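Acceptance criteria for finger pads on hand-held grippers, shared demo work
Forum: Shop practice / End effectors / Rules and procedures 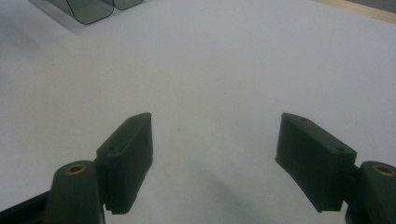 stesine_cell2
Posted November 3, 2023
I am rewriting our pad inspection rule and want comments before it goes into the binder. The current text says "pads shall be in good condition," and two operators can read that two ways. Proposed text: before each recording block the operator opens the fingers fully, holds the tool over a plain light surface with nothing between the tips, and checks pad seating, screw holes and inserts. Our pads are matte dark green, bolted to rounded blocks with brass-colored threaded inserts, and on a white top a gap at the step where the pad meets the bracket is easy to find. Any pad that moves under thumb pressure is rejected. Pads are replaced in pairs. Inspection interval is 20 recordings or a change of operator, whichever comes first.

Skedau
Two objections.
Interval by recording count is the wrong unit. A recording can be one pick or a whole drawer of parts. Use closing cycles if your software logs them.
"Moves under thumb pressure" is not a test. Give a force or give a fixture.

stesine_cell2
We log cycles, but the operator can't see the counter during a session. I could put a prompt in the software. On the force, I left it out on purpose. A spring gauge at every station will get lost by February.

brandao_m
Agree with the OP on thumb pressure. It catches a loose screw, and a loose screw is the fault you get. We wrote a force value into ours and people filled in the same number on every line of the sheet. Went through 104 sheets at the last audit and every one had it.

Skedau
Then the audit found a problem with the sheet. That doesn't make the thumb a gauge.

brandao_m
Fair. We still dropped the number.

Flondwood
Question on the clear surface. Does the rule cover the whole table or only the area between the fingers? In the photo there is a smoky plastic thing in the upper left corner. Under our rule the check area is the full camera view and that would be a fail.

stesine_cell2
Only the area between the fingers and directly under them. I'll add that. Full view is too strict for a pad check. For the first recording of a session we do require a clear top, under a separate rule.

Flondwood
Put both in one rule. If they sit on separate pages people follow whichever is shorter.
There is also a speck on the table right of center. Do you wipe the surface before the check? Grit on a soft pad face gets pressed in at the first close.

stesine_cell2
Wipe is in the start-of-shift list, not in this one. Could move it.

Skedau
Move it. And pairs: why replace both when one is worn? The two sides in your photo don't look like the same shape to me, the right one is more of a wedge. If they are separate part numbers you can stock them separately.

stesine_cell2
Could be the view angle, I'd have to check the drawing. Pairs because a new face against a worn one shifts the grip center, and then recordings before and after the swap don't match. Margarida Torres wrote that clause and I am not going to reopen it.

brandao_m
Pairs here too. Log the swap against the recording number, or the clause does nothing for you downstream.

Flondwood
Same. Also state a torque for the pad screws. Brass inserts in a printed block pull out if someone leans on the driver. I don't know if yours are printed, but ours are and we lost 6 blocks before we wrote it down.

stesine_cell2
Changes so far:
Interval in closing cycles, with a software prompt.
Check area defined, clear-top rule merged in.
Surface wiped before the check.
Swap logged against recording number.
Screw torque to be added once I have the insert supplier's value.
Thumb test stays.

Skedau
Noted. I still object to the last line.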